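# Household manipulation by robots

**Household manipulation** is the branch of robotics which deals with chores done by hand: opening and closing things, putting objects away, folding, wiping, sorting. It is usually kept separate from floor cleaning and lawn cutting, where the machine only has to move over a surface and does not need to take hold of anything. Small shop-floor jobs, such as filling a parts bin or unpacking a carton, are often treated together with it, as the movements are nearly the same.

As of the latest trials, no general machine for this work is in ordinary use in homes. Single tasks can be done under prepared conditions.

## Typical arrangement

Most studies are carried out on a table. Two arms are fixed to its rear edge or its sides, and the object of the chore is put between them, where both can reach it. The arms normally carry parallel grippers, that is, a pair of flat fingers which move towards and away from each other. Hands with more fingers exist, but they are expensive and need more repair.

A small box with a drawer is a common test object. It is cheap, it stands in one place, and it asks for two different abilities: holding the body still and pulling the front part in a straight line. A drawer in a real kitchen is heavier, but it does not slide away across the table when it is pulled, so in this respect the small box is the more difficult one.
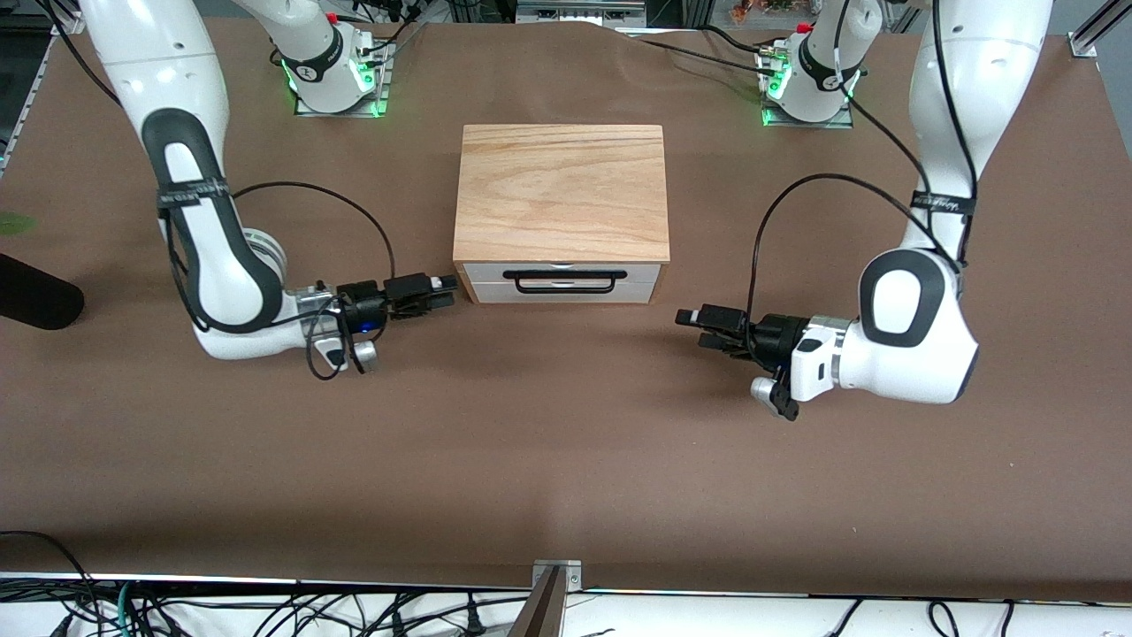 ## Opening a drawer

For a person the action takes a second or two and needs no attention. For a machine it is normally divided into stages:

1. finding the handle and its direction;
2. bringing one gripper to the handle, with the fingers open wide enough;
3. steadying the box with the other arm;
4. pulling along the line of the runners;
5. letting go without pushing the drawer back.

The fourth stage fails most often. If the pull is a few degrees wrong, the drawer jams, and an arm without force sensing will continue to pull. In the Urnia trials, which used 18 different drawers, the same program opened the well-made ones easily and had trouble with those where the runners were worn. Bar handles gave better results than round knobs, which turn between flat fingers.

## Open boxes and upright items

Taking things out of an open box, or putting them in, is considered easier than the drawer, at least when there is free space around each item. Difficulties appear when flat items stand upright and close together, like books, chopping boards or trays. The fingers must enter a narrow gap, and a gripper which comes down at the wrong place will strike the top edge.

A camera near the gripper is often used for this reason. The view from the ceiling or the side shows where the box is, but the last centimetres are better judged from close by.
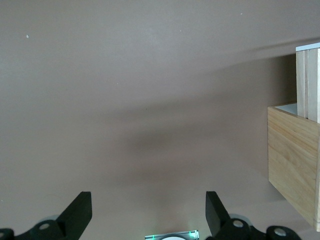 The disadvantage is that a near view contains little of the surroundings, and a plain table top gives the program few marks by which to know its position. Shadows can also be taken for edges, especially under strong lamps. Several groups therefore combine both views, and the Jenent method, for example, gives more weight to the close one as the arm slows down.

## Learning from demonstration

Older systems were programmed movement by movement. Newer ones are mostly trained on recordings in which a human operator guides the arms through the chore. The Marras collection contains 1268 such recordings, divided between 8 chores. Systems trained in this way accept small changes of position quite well – a box turned a little, a handle slightly higher – but a new kind of handle usually requires new recordings.

The quality of the demonstrations is also important. Operators who hesitate produce robots which hesitate in the same places.

## Present limits

Speed remains low. In the Brirnilel comparison, a pair of arms needed 18 seconds for a drawer which the operators opened by hand in 2. Other limits often mentioned are:

- soft or slippery objects, such as wet cloths and plastic bags;
- recovery after a dropped item, particularly when it falls outside the reach of the arms;
- safety near children and animals;
- cost, including the time of the person who must watch the machine.

On the shop floor the situation is more favourable. Boxes are of known size, lighting does not change much, and a slow machine can still be useful if it works through the night. Homes differ from each other far more, and most writers on the subject expect that fixed arms for one or two chores will come into use there before any moving machine which does them all.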